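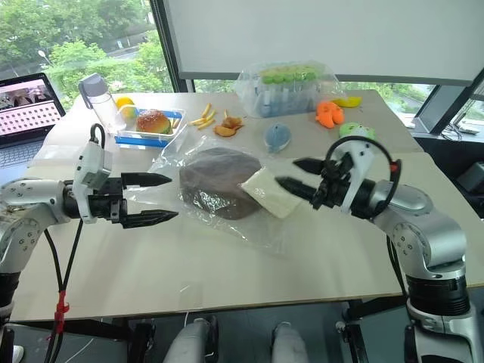

sepehr_daneshvar
What mesh size should we use for dry screening the fill from the kiln trench at Tiddale?

akua.aryee
Quarter inch for the bulk fill, eighth inch for anything within a foot of the kiln floor. Pull a separate flotation sample from each context before you screen.

r_barbu
I would go eighth inch throughout. At Risach we screened the upper fill at quarter inch in October and logged 1,668 sherds. Rescreening the spoil at eighth inch brought the total to 2,392. Most of the difference was rim chips and slag droplets, and the slag is what located the second flue.

akua.aryee
Risach is sandy. Tiddale is clay. Eighth inch clogs in clay unless you wet screen, and wet screening strips the slip off low-fired sherds.

r_barbu
Only if people scrub. A low-pressure hose is fine. Dry the sherds in the shade and don't bag them until the next day. 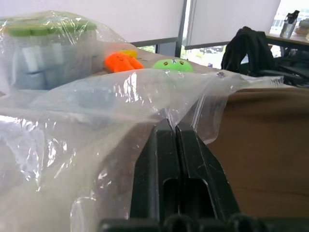
Bag by context, then by material, with the tag in its own small bag so the ink stays readable. We lost the labels on one tray to condensation and had to write the whole lot off as unprovenanced.

ehsan_ranjbar
Second the separate tag bag. Punch a few holes in the outer bag as well. Metal is the exception - sealed box, silica gel.

sepehr_daneshvar
Thanks. The permit requires a fixed method across the trench, so mixing mesh sizes may be a problem. Tetteh Bonsu wrote the original design and it just says "screened."

akua.aryee
Then amend it. A fixed method can include two mesh sizes if the boundary is defined by depth. Record the volume for each and report density per gallon, not raw counts.

r_barbu
Agree on density. Still disagree on quarter inch. Run a test on the first 1,000 gallons at both sizes and post the loss rate.

sepehr_daneshvar
Will do. Amendment goes in Fri 31 January.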